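十二月去了一趟 Clernelora 的开放日，地点在 Jatberg 的老厂房二楼。报名 49 元，含一杯咖啡。下午两点进场，我提前到了，在门口等了一会儿。

## 上午场改到下午

原定上午的机械臂演示挪到了下午，和 Trekmont 的讲座撞在一起，我选了演示。讲座后来有朋友发了录音，还没听。

演示用的系统叫 Munro，主讲的工程师说训练数据里有 1,613 段抓取记录，大部分是纸盒、纸袋、布料这类会变形的东西。硬的东西他们去年就做得差不多了，今年全部精力放在软的上面。

旁边有块屏幕放腕部相机的画面，我大部分时间在看它。夹爪贴近以后，东西占掉大半个画面，糊成一片棕色，看不出有没有印字，只有一条浅色的边还算清楚。黄色的手指就停在这条边旁边，指面上是一格一格的方形凹槽，前缘包着黑色胶垫。
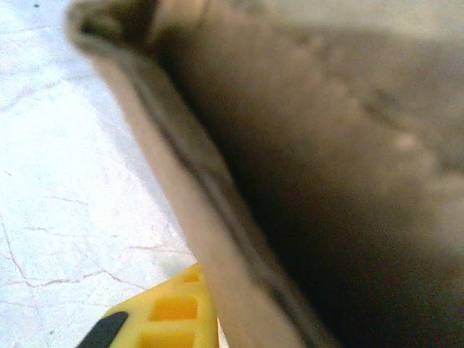 ## 问答

有人问画面这么糊怎么判断位置。工程师的回答是，近处主要靠边缘的明暗，纹理基本不指望，另外还有一台固定在架子上的相机做参考。我追问台面换成深色会怎样，他说试过，成绩会掉，具体数字没讲。

手指是自己打印的，一对的材料成本 400 元，胶垫单独买，磨坏了就换。整套桌面版暂时不卖，只借给学校。

## 其他

二楼暖气不足，建议穿厚一点。停车场离门口 600 米，路上没有指示牌，要从北侧的铁门绕进去。咖啡一般。

我拿了一份 Munro 的接口说明，准备先把标定那一章看完，家里那台小臂的腕部相机一直没装正，正好对着改。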